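Week 9 handout: The stop that didn't stop

Read this before the lab session. The incident report from Skendholm is in the reader; bring it with you, marked up.

1. What happened

In March a two-armed robot at the Skendholm test hall was clearing small household items off a table. An operator saw the left hand press down on a carton and keep pressing. She hit the stop button. The right arm froze. The left arm went on pushing for 2 seconds, crushed the carton and bent one of its own fingers. She was standing clear, so the injury column in the report says "none."

The report runs to 36 pages and puts the cause down to "a transient communication fault." I'd like you to be suspicious of that phrase. Transient means it went away. It doesn't say what it was.

2. What the report claims

The supplier, Weldu, says the stop signal was sent and one message to the left arm was lost. Their fix was to send the message 5 times instead of once. They then ran 2,000 stops on the bench without a failure and closed the case.

Things to ask about those 2,000 stops:

Was the arm carrying a load or touching anything? (Page 14 suggests it was hanging free.)
Were both arms moving?
Was the cable the one from the incident, or a new one?
Who decided when to press the button, a person or a script? A script pressing at the same point in every cycle has run one test many times over.

A run of clean results tells you about the conditions you ran. The Skendholm arm failed while in contact with an object, and I can't find a single contact test in the appendix.

3. What the report leaves out

A stop that depends on a message arriving is a request. If the message is lost, the arm should notice that it has stopped hearing from the controller and hold still by itself. This is usually called a watchdog, and Weldu's data sheet says the arm has one. The report never says whether it was switched on. Kátia Lacerda wrote to them twice to find out and got the same brochure both times.

Note also that cutting power isn't automatically the safe choice. An arm without brakes drops. With a hand already on top of something, that may be worse than holding.

The logging tool, Clakora, recorded joint positions and nothing from the motor drives. So the plot on page 22, which the authors lean on heavily, shows where the arm was and can't show what it was being told to do. Two quite different faults would draw the same curve.

4. The lab task

Groups work in pairs, one at the stop button, one at the log. The checkered cloth stays on for every run. Keep people out of reach of both arms, including the one you think is idle. Check the cables on the floor before power goes on.

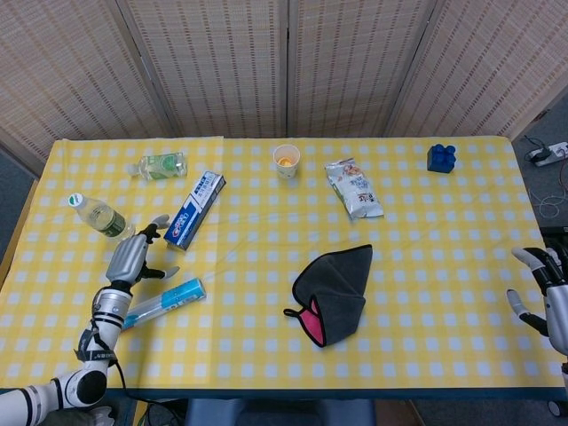 Department of Automation and Machine Safety, Zeltusmont

The items are light and soft or hollow for the most part: bottles, a paper cup, a toothpaste box, a folded towel. Don't take comfort from that. A hand that can flatten a box can hurt a finger, and the arm has no idea which one it's on.

For each stop, write down which arm was moving, whether the hand was touching anything, and how long each arm took to come to rest. Record the two arms separately. At Skendholm they kept one time for the whole robot, taken from the arm that stopped first.

If an arm keeps moving after a stop, power stays off and you come and get me. Don't repeat the run to see if it does it again.

5. To hand in

One page per pair. State which cause you think the evidence supports, and what measurement would change your mind. "Communication fault" alone will be sent back. Due June 5, 2026, on paper, in the box outside the lab.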